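육각 패턴 벽, 줄눈 색 고민입니다 (욕실+복도)

글쓴이: 줄눈초보
3월에 오래된 집 욕실하고 복도를 손볼 예정입니다. 벽은 긴 육각형에 작은 마름모가 끼는 패턴으로 마음을 굳혔고, 남은 건 줄눈 색입니다. 밝은 회색과 진회색 사이에서 두 주째 왔다 갔다 합니다.
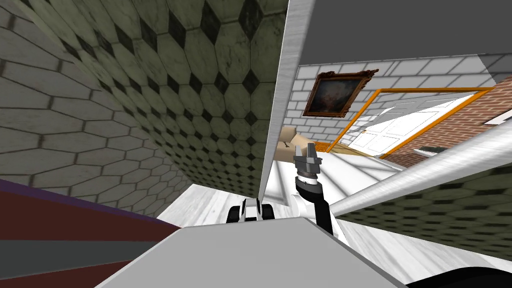
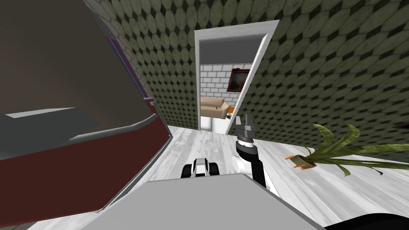
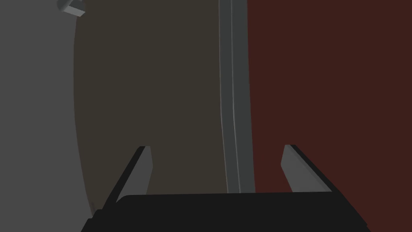
질문 정리
1. 밝은 타일에 진한 줄눈이면 좁은 욕실이 더 좁아 보일까요? 욕실 폭은 2미터가 안 됩니다.
2. 복도까지 타일로 가면 과한가요, 아니면 비슷한 무늬 벽지로 이어도 될까요?
3. 줄눈 폭은 2mm로 생각 중입니다.

댓글 1 / 미장30
진한 줄눈 추천합니다. 첫 번째처럼 밝은 타일에 어두운 줄눈이면 무늬가 또렷합니다. 밝은 줄눈은 샤워기 쪽부터 누렇게 변합니다. 저희 집은 8개월 만에 티가 났습니다.

댓글 2 / cestness_k
저는 반대입니다. 진한 줄눈은 물때가 하얗게 올라와서 더 지저분해 보입니다. 수돗물에 석회가 많은 동네면 특히 그렇습니다. 중간 회색이 제일 무난합니다.

댓글 3 / 미장30
그건 물기를 안 닦아서 그런 거고요. 스퀴지 한 번이면 됩니다.

댓글 4 / cestness_k
매일 스퀴지 하는 집이 얼마나 됩니까. 관리 안 해도 버티는 색을 골라야죠.

댓글 5 / Cúc Sầm
색보다 재료부터 정하세요. 시멘트 줄눈이면 두 분 말씀이 다 맞고, 에폭시면 변색도 물때도 훨씬 덜합니다. 대신 시공비가 올라갑니다. 저는 욕실만 에폭시로 하고 80만 원 더 냈습니다. 육각은 줄눈 길이가 길어서 견적도 사각 타일보다 높게 나옵니다.

댓글 6 / 줄눈초보
에폭시는 생각을 못 했네요. 냄새는 어떤가요? 공사 중에도 집에서 지내야 합니다.

댓글 7 / Cúc Sầm
첫날은 좀 났고 환기하니까 다음 날은 괜찮았습니다. 굳기 전에 표면을 닦아내야 해서 작업자 경험이 중요합니다. 잘못하면 타일 위에 막이 남습니다.

댓글 8 / 복도는벽지
2번 답. 복도는 벽지로 하세요. 두 번째 그림의 올리브색 타원 무늬 정도면 욕실 육각하고 잘 이어질 것 같습니다. 다만 작은 무늬 벽지는 이음매 맞추기가 어렵습니다. 한 롤은 여유로 사 두세요. 나중에 같은 로트 구하기 힘듭니다.

댓글 9 / 미장30
무늬에 무늬를 붙이면 정신없습니다. 복도는 단색으로 칠하는 게 낫습니다.

댓글 10 / 복도는벽지
그건 취향이죠. 욕실 문 닫으면 둘이 같이 보일 일도 별로 없습니다.

댓글 11 / Yen-ting Kuo
줄눈 폭은 타일 치수 오차를 먼저 확인하세요. 싼 육각 타일은 장마다 크기가 달라서 2mm로는 줄이 안 맞을 수 있습니다. 상자 몇 개 뜯어서 바닥에 깔아 보면 압니다. 저는 3mm로 바꿨습니다.

댓글 12 / 줄눈초보
답변 감사합니다. 욕실은 중간 회색 에폭시로 견적 받아 보고, 복도는 벽지 샘플부터 주문하겠습니다. 폭은 타일 도착하면 깔아 보고 정하겠습니다.

댓글 13 / cestness_k
줄눈 샘플은 꼭 굳힌 다음에 보세요. 색상표하고 꽤 다릅니다.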